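We use cookies to remember your language and which manual you last opened. Accept all / Manage cookies

Jikell portable dance floor - set-up guide
Section 4: Laying, levelling and taping
Revised December 17, 2022

Read section 3 first if the panels are still boxed. This section assumes panels unpacked, counted and stacked near the room you'll dance in. Two people. One can manage but it's slow, and the last row is a pain.

Before you start

Panels need to sit in the room overnight if they've come from a van or a garage. Heating on at whatever it'll be for the class. Same for the Trimolico top sheet if you bought one - leave it on its roll, standing up.

You will need:
- panels (92 in the full studio kit, fewer in the class kit, see the label on the trolley)
- edge ramps, four corner ramps
- rubber mallet and the flat knocking block
- long spirit level
- felt packers
- floor tape, 2 rolls
- broom, damp mop, dry cloth

CAUTION: never hit a panel with the mallet direct. Always through the block. Split tongues are not covered.

4.1 Preparing the room

1. Sweep. Then sweep again. One bit of grit under a panel and it'll click every time somebody does a heel turn.
2. Damp mop, dry off with the cloth. Wait until it's properly dry.
3. Find the longest straight wall. Measure out from it at both ends and in the middle. If the three don't agree, work from a chalk line and ignore the wall.
4. Leave a gap all round. A hand's width will do in most rooms. More in front of radiators.
5. Check for floor sockets and hatches. Do not cover a hatch.

NOTE: carpet. Short, hard carpet is alright for ballroom and Latin. Not for tap. Thick carpet with underlay - don't, the joints will open up. 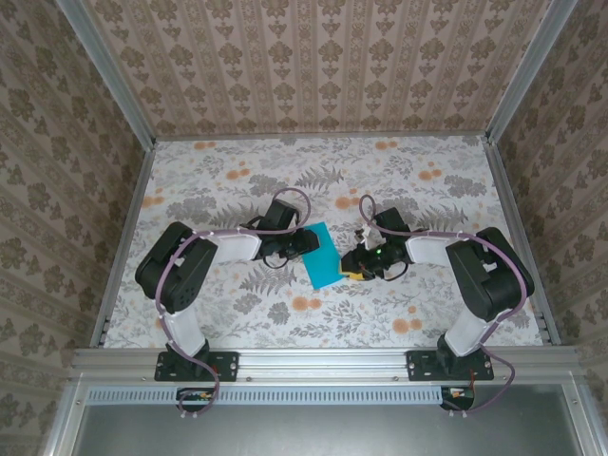 Can the floor go straight on to an old sprung floor?
It can, as long as the old boards are flat and nothing moves when you walk across in ordinary shoes. Screw down any loose boards first. Lay the panels across the boards, never along them.

4.2 Laying the first row

6. Start in the corner furthest from the door. Groove side facing the wall, tongue side facing you.
7. Put down the first panel. Line up to chalk, not by eye.
8. Offer the second panel at a slight angle, drop it, knock home with the block. Short taps. Should close up with no line you can get a fingernail in.
9. Carry on to the end of the row. Check the row is straight before going any further. It's no fun pulling up row six to fix row one.
10. If the last panel won't fit, use a half panel. Half panels have a green dot on the underside.

CAUTION: kneel on a pad, and keep fingers out of the joint when the other person is knocking. Agree who's saying "ready".

4.3 The rest of the rows

11. Start the second row with a half panel so the joints are staggered like brickwork. Third row, full panel. And so on.
12. Long side first, then slide along to close the short side.
13. Every third row, stop. Level across, level along. Walk it.
14. Any dip, lift the panel and put felt packers under the low corner. One at a time, no stacks of more than three. If it needs more than three the room wants looking at, not the panel.
15. Finish with the edge ramps, then the corner ramps. Ramps go on all sides people can walk on from, even if you think they'll all use the same one.

Allow around 20 minutes for the ramps alone the first time. Gets quicker.

NOTE: partner classes put most of the wear down the line of dance, so round the outside. Swap outside panels with middle ones every May, or whenever you have your long break. Write the date on the underside in pencil.

4.4 Top sheet (Trimolico, optional)

Only for ballet, contemporary, or shared rooms. Skip it for social dancing, the surface is too grippy to pivot on in leather soles and knees will suffer.

16. Unroll the first strip along the length of the floor. Shiny side down.
17. Leave it to relax. Have your lunch.
18. Butt the second strip up to the first. No overlap. Each strip is 129 cm wide so check your coverage before you cut anything.
19. Tape the seam from the middle outwards. Press with a dry cloth. No stretching of the tape, it creeps back and you get a gap.
20. Tape the ends last.

CAUTION: wet mop only once all seams are taped. Water under the sheet will stay there.
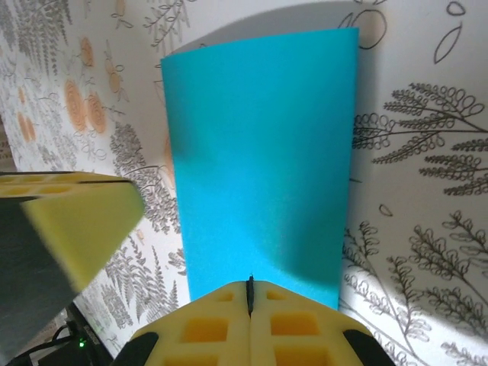
Our tape lifted within a week until we stopped pulling it tight, wrote one teacher at the Dredbridge studio, and now we just lay it down and lean on it. Same teacher asked us to say that rosin should be kept off the sheet altogether. Agreed. It fills the grain and nothing shifts it apart from the Zeman floor cleaner, and that takes several goes.

4.5 Checks before the first class

- Walk every row in ordinary shoes. Listen for clicks.
- Stamp at the corners. No bounce at the ramps.
- Try a slow pivot in dance shoes in four or five places. Should feel the same in all of them. If one patch drags, clean it, try again.
- Look along the floor from low down with the lights on. Raised edges show up straight away.
- Speakers on their own stands off the floor. Cables round the outside, never under panels.
- Heel protectors on stilettos. Put a sign up.

4.6 If something's wrong

Clicking: grit or a dry joint. Lift, wipe, refit. Do not use oil or candle wax in the joint.

Gaps opening: room has got colder or drier, or the ramps weren't knocked in fully. Close from the ramp side with the block.

Floor creeping: usually hard tiles underneath. Fit the rubber underlay, part 267, ordered seperately from the same place as the ramps.

Slippery: someones used furniture polish. Clean twice with Zeman diluted as on the bottle, rinse with a barely damp mop, let it dry before anyone dances.

Panel won't come up: you're pulling the wrong side. Go back to the last row you laid and work backwards - see section 5, Lifting and storing.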